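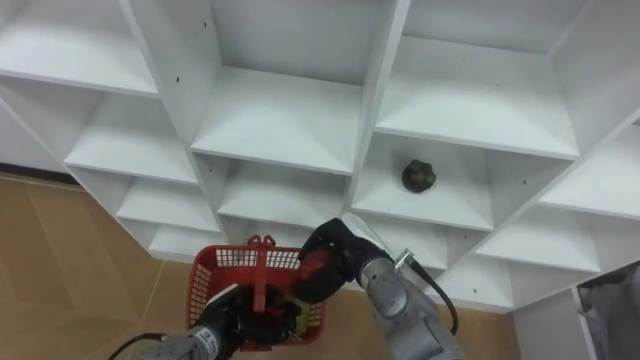 Katby Public Library, Local History Group

Print this page | E-mail this page

Last updated: March

Working Lives: Bhupendra Garg, produce buyer

Interview by Þórey Hallgrímsson

Bhupendra Garg bought fruit and vegetables for the Losmont grocery stores for 33 years. He retired last spring and lives on the east side of Katby with his wife and her mother. We talked at his kitchen table on two mornings. He had written some notes on the back of a calendar page and checked them now and then, mostly for the names of people he had worked with.

He did not set out to work in food. He had a degree in chemistry and came to Katby to live with a cousin while he applied for laboratory jobs. The cousin drove a truck for Usmani, the wholesaler that used to be on the canal road, and got him a few weeks of work on the loading dock.

"I thought it would be until the summer," Garg said. "I unloaded onions. Onions are heavy, and they come in bags that cut your fingers. I wore two pairs of gloves."

The dock opened at 2:30 in the morning. Trucks from the south came in first, then the local growers, who were usually late and parked where they liked. By 4 a.m. the buyers were walking the floor. Garg watched how they worked. Some of them talked the whole time. Others opened a case, looked in, closed it, and walked away without a word, and the seller would call out a lower price behind them.

The buyer for Losmont in those days was Sohail Malik. He had noticed that Garg stacked cases with the labels facing out, and asked if he wanted to learn the other side of the business.

"It was less money to start. I told my cousin and he laughed at me. But it was indoors for part of the day."

Malik taught him by making him guess. They would stop at a pallet and Garg had to say what the price should be, how many days the fruit had left, and which store it should go to. Malik never told him if he was right. They went back to the stores later in the week and looked at what was in the discount bin.

"That was the answer," Garg said. "If my peaches were in the bin, I had my answer."

Losmont had four stores then, and they did not sell the same things. The store near the hospital sold bananas and apples all day to people on their breaks, so the fruit had to be ready to eat. The one on the hill sold to families who shopped once a week and wanted everything a little hard. Garg kept a notebook for each store. He still has some of them, and showed me a page from one July that was nearly all melons.

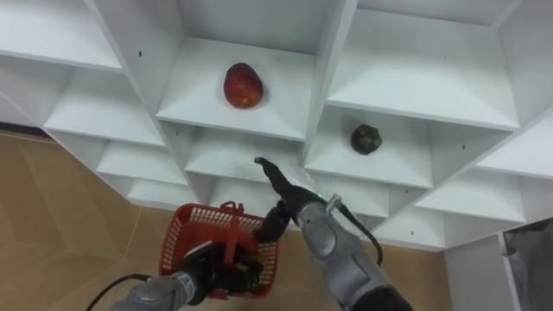 He said the biggest mistake he made was with strawberries. It was his second year of buying alone. A grower he trusted offered him 300 flats at a price he had never seen before, and he took all of them without opening any from the middle of the load.

"The top was beautiful. The outside was beautiful. The middle had been rained on. By noon the juice was coming through the cardboard." He called Malik, who had moved to the main office by then. Malik told him to sell what he could, write down what he lost, and pay the grower in full. "He said, you had hands, you could have opened the box. So we paid. I bought from that grower for many more years and he never gave me a bad load again. I don't know if those two things are connected."

I asked him what had changed the most. He said the seasons. When he started, there were weeks when you could not get grapes at any price and customers knew it. Stores put up a sign. Later the grapes simply came from somewhere else, and the sign went in a drawer.

The other change was the telephone. Through the first half of his career he saw every seller in person, every night. After Usmani closed the canal road site, most of the buying moved to calls and then to a screen. A load could be bought in Katby by a person who had never been there.

"You can do it that way. The numbers are fine. I did it for the last ten years. But you don't smell anything."

He kept driving out to the growers when he could. One of them was the Tastis farm, past the reservoir, which grew squash and cucumbers and a few rows of things the owners were trying out. One year it was okra. They had 1000 pounds of it and no buyer. Garg took it and sent all of it to the store on the hill, against the advice of the manager there.

"My wife's friends shopped at that store. I told her to tell them. It was gone in two days." The manager asked for more and there wasn't any.

The hours were hard on his family. He went to bed at 6 in the evening when his children were small, and they learned to play in their socks. He missed school concerts. He was home every afternoon, though, and he did the cooking. He still wakes up at 1:30 and has given up trying to sleep through it. He makes tea and reads, or he listens to cricket if there is a match on somewhere.

He does his own shopping at Losmont and gets the staff discount, which he was told he would keep for life. He tries not to say anything to the people stocking the shelves. Once he moved some lettuce away from the apples, and a young man came over and asked if he needed help.

I asked if he would do the same job again. He thought about it for some time and looked at his calendar page.

"I would open more boxes," he said. "And I would ask for the second pair of gloves sooner. The first week I only had one."

Reader comments (4)

Irfan Mohmand
I worked the Usmani dock for two summers. The onion bags were every bit as bad as he says. Does anybody have photos of the canal road building before it came down? I would like a copy.

Aqeel Hashmi
Mr. Garg bought our cucumbers when I was helping my uncle sell. He was one of the ones who didn't talk. My uncle was scared of him.

Þórey Hallgrímsson
Irfan, the group has a small folder on the canal road. Come by the desk any afternoon and ask for it.

Irfan Mohmand
Thank you, will do.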